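Clulelside Residents' Association
Minutes of the meeting held on December 6, 2023

Present: Myrtle Strickland (chair), Edgardo Navarro, Shiela Manalastas, Janelle Policarpio (minutes)
Apologies: Apolinar Lozano

1. Last minutes
Agreed and signed. The Jutside noticeboard key is still missing.

2. Lost property
Shiela reported that the cupboard by the side door is full again and will not shut. She has put the smaller things out on the felt-topped table so members can look through them after the meeting. Glasses, toiletries and stationery will stay there until closing. Coats and umbrellas are on the rail in the passage.
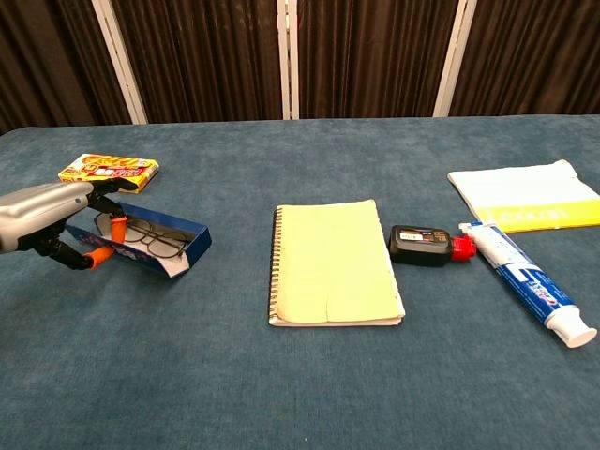 Edgardo asked how long things should be kept. Agreed that glasses are held until the end of February and then go to the optician in Ivton, who takes old pairs. Notebooks to be kept for the same time – Myrtle asked that they are not read beyond looking for a name. Opened toiletries and food can be thrown away after tonight.

3. Cupboard
Shiela has a price of £74 for two new shelves and a door catch from Panyasiri. Agreed. Edgardo to fit them.

4. Newsletter
250 copies printed, 5 left over. Myrtle to put a lost property notice in the next one.

5. Money
Balance £274 before the shelves. Hall hire is paid up.

6. Any other business
Janelle asked for the passage light to be looked at – it flickers. Edgardo to check the tube.

Next meeting in February, date to be confirmed by Apolinar.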